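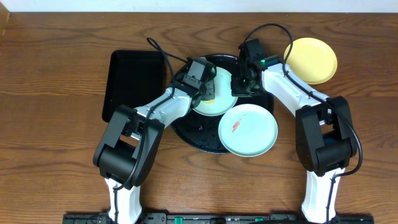 Quanto tempo deve durar uma demonstração de robôs num dia de portas abertas?

Catorze minutos chegam para um grupo, já a contar com as perguntas. Se passar disso, os mais pequenos começam a olhar para a porta e os adultos deixam de ouvir, por muito boa que seja a explicação.

Quem vai receber visitas pela primeira vez costuma preocupar-se demasiado com o discurso e pouco com a mesa. Deixo então o modo como preparamos as sessões em Malismont, com muita coisa aprendida com a Anathi Swanepoel, que tem uma paciência infinita para estas tardes.

Preparar a mesa

Escolha loiça que as pessoas reconheçam de casa. Nós usamos pratos lisos, amarelos e verde-claros, um tabuleiro redondo preto e um recipiente retangular, também preto. Num tampo de madeira castanha as cores claras veem-se bem, mesmo da segunda fila.

Deixe espaço entre as peças. Com dois braços a trabalhar sobre o mesmo tabuleiro, as garras ficam muito próximas uma da outra, e convém ensaiar esse encontro devagarinho antes de abrir a porta — duas vezes, se houver tempo.

Olhe também para os cabos. Nos nossos braços andam soltos, por fora, e fazem laços e arcos perto da loiça. Leve cada braço até ao ponto mais distante e confirme que nenhum cabo puxa nem arrasta um prato.

Receber o grupo

Marque no chão a linha onde as pessoas param e diga logo quem tem o botão de paragem na mão. Depois faça um movimento simples, sem falar! O Darcy Després gosta de pedir ao público que adivinhe qual dos braços vai mexer primeiro, e resulta sempre muito bem com as famílias.

Só a seguir vale a pena explicar o que se passa: quem comanda os braços, o que está programado, o que ainda falha. Se uma peça cair, conte o que aconteceu com toda a calma e recomece.

No fim

Guarde uns minutos para repor a mesa antes do grupo seguinte e anote as perguntas que ficaram sem resposta. A próxima visita é em agosto, e as inscrições fazem-se na receção, com a Noémie Nguyen.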